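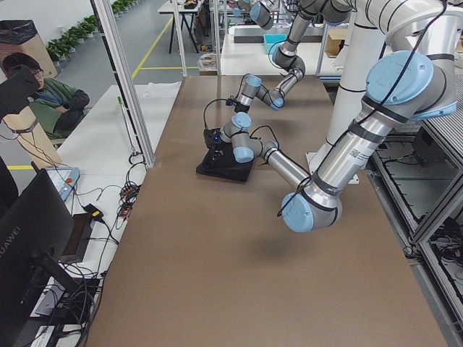 Kane Whitcombe wanted to know after the October update whether we'd got any further with the T-shirts, or whether the whole grant was going on tables. Fair question, Kane! The table money is finished with, I promise, and the rest of this one is nearly all shirts.

So, the Fairweather folding project as of 12/27/22. We've been through 519 of the 1000 garments in the plan, which puts us a little past halfway, and I'm pleased with that given how slowly we started. Ah-rin Yoon has rewritten the sorting sheet so that printed shirts are logged apart from plain ones (we'd been lumping them together and it made a right mess of the totals). She's also settled on a starting position - face up, collar to the far side, sleeves out - and we're sticking to it for all the short-sleeved ones.
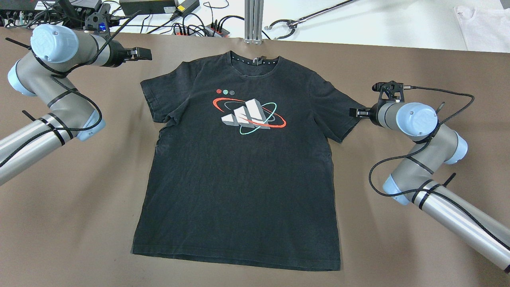 Older cotton is still the fiddly bit. It holds its creases, and a sleeve that looks flat often has a tuck in it somewhere, so those get a second smoothing before anyone folds. We put 112 back in the pile for that reason and they'll be done again in the new year.

Money: we're under on supplies and a bit over on storage, as the Junlow shelving cost more to deliver than we'd been quoted. I'd like to move the difference across if you're happy with that. There are 4 boxes of long sleeves waiting, and Ah-rin starts on those next.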